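**Separating distances and shared floor space – what does your site do?**

**dustpan_hal** wrote:

Hello all, long-time reader, not much of a poster. We're rewriting the floor rules at our place in Grandton and I'd love to hear how other people have handled it before I put my name to anything. At the moment the rule is one line, inherited from the old building: "stay clear of moving arms." That's the whole thing! It was fine when we had a single fixed arm in a cage, but we now have wheeled humanoids, handheld gripper work and people in headsets all sharing the one open room, and "clear" means something different to everybody you ask.

My draft says that anyone wearing a headset keeps to a marked zone, and that no mobile base gets driven inside that zone while a headset is on. Handheld work can go anywhere there's a free table, and it's mostly cloth folding for us this month.

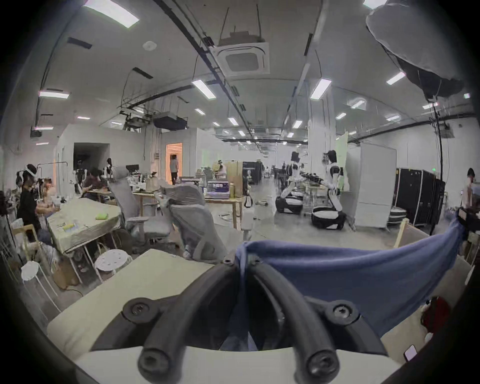 The second half of the draft is about the mobile bases, and that's where I've come unstuck. I've written a 2 metre gap between any base under power and the nearest chair. Two of my colleagues think that's far too generous and will cost us half the room. I'd rather start wide and tighten it later – but I'm open to being talked around.

**marrow_and_pea** wrote:

Good on you for asking first. We went through this at Standville last February and I'd say your headset rule is the best part of it. A person in a headset can't see a chair leg, never mind a robot, so keep that one and don't let anybody water it down.

I'm less keen on the fixed gap. We had one, and people measured it from the base and forgot about the arms. A base parked exactly on the tape could still reach well over it. Measure from full reach, arms straight out, and write that into the rule in plain words.

**tallyho_ns** wrote:

Have to disagree with both of you a bit, sorry. Distances on paper are lovely until there's a visitor at the door and three jobs on the go. What changed things for us was speed. Under the Nostunero rules (our in-house ones, named after the first project that needed them) a base travels at walking pace or slower whenever anyone is on the floor, full stop. Our whole document used to run to 55 pages and I doubt a soul had read past the contents. It's now 2 pages, and people can recite it to you over lunch.

**marrow_and_pea** wrote:

Slow is good, but slow and close can still pinch a hand against a bench. I'd want both. And please put something in about doorways! A base stopped in a doorway is blocking somebody's way out, whatever speed it got there.

**dustpan_hal** wrote:

Doorways, yes, thank you, I had nothing at all on those. And the full reach point is going in tonight. I re-measured after reading your post, and I'll admit the 2 metres from the base was looking a good deal thinner by the time I'd finished.

Does anybody make the handheld people follow the same rules? Ours say they're holding a tool with no motor driving it around the room, so why should they sign anything.

**quillback40** wrote:

We do. Căpraru line, handheld only, and we logged almost 283 hours before we wrote a word about it. Most of our near misses were people stepping backwards with their eyes on the cloth. So the rule is simple: look behind you before you start, stools pushed in, bags off the floor. Takes 40 seconds. They grumbled for a week and then stopped.

**tallyho_ns** wrote:

Stools pushed in is a rule I'd happily steal. I still think you'll drop the tape within a year, dustpan_hal, but post the draft when it's done and I'll read it properly, all the way to the end this time.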